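4. El puesto de desmontaje y el cambio de tareas

En la planta de Nerkdale se recuperan discos de torres de sobremesa retiradas. Hasta marzo lo hacía una persona por banco, con destornillador y bandeja. Ahora el puesto lo lleva un brazo y el operario prepara: abre la torre, la tumba sobre la mesa ranurada, revisa que los cables no tapen la jaula. 2612 equipos registrados en el periodo, todos del mismo lote de Lovier.
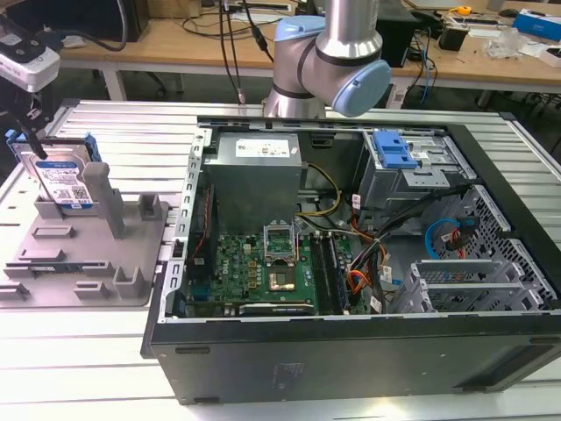 4.1 Lo que cuentan los operarios

Seis entrevistas, cortas, a pie de banco. Lo primero que sale es la muñeca: menos dolor. Lo segundo, el aburrimiento. Antes se decidía sobre la marcha por dónde tirar del soporte azul; ahora se mira, se espera, se interviene si la pinza no entra bien. Dos operarios hablan de "hacer guardia". El tirador de plástico es lo que mas preocupa, porque un agarre torcido obliga a parar y recolocar a mano.

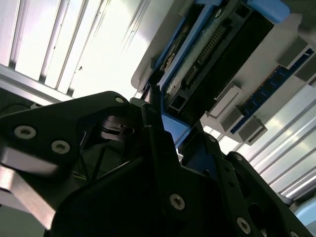 La tarifa por pieza desapareció con el cambio y eso pesa mas que la ergonomía en casi todas las respuestas. Turnos de 60 minutos en el puesto, luego rotación a clasificado. La rotación la pidió la plantilla, no estaba en el plan de Polat.

4.2 Preparación del útil

El útil gris impreso es de los propios operarios, cuarta versión. Postes mas altos, a petición del turno de noche. El disco queda de pie y la etiqueta se lee sin tocarlo. Pendiente: medir cuánto tiempo de preparación se carga a la persona y no a la máquina, los partes no lo separan. 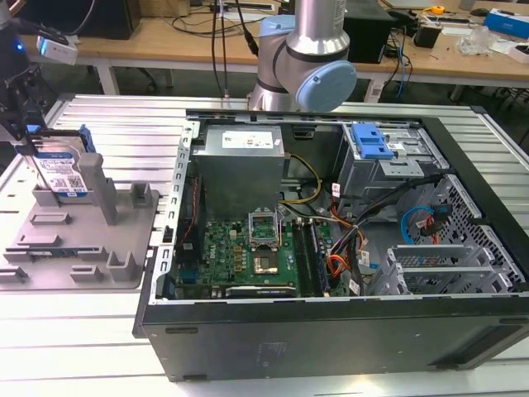 Figura 4. Torre abierta y disco en el útil, con la pinza a la izquierda.

Erdal Gökçe, jefe de turno, insiste en que el oficio no se ha perdido, se ha movido: saber qué torre va a dar problemas antes de ponerla en la mesa. Los nuevos no lo aprenden mirando. Se propuso una semana de desmontaje manual al entrar; sin aprobar todavia.
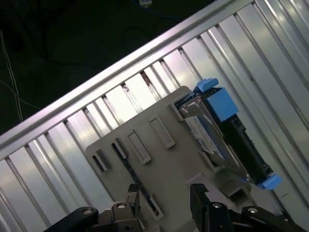
Bukow, 18 abr 2025

Nota añadida tras la visita al segundo centro. Mismo puesto, 4 operarios, sin rotación. Las quejas por monotonía aparecen antes y son mas duras. No se comparan tiempos entre centros, los lotes son distintos. Las entrevistas de Bukow se transcriben en el anexo B y se codificaron con la misma plantilla que las de Nerkdale.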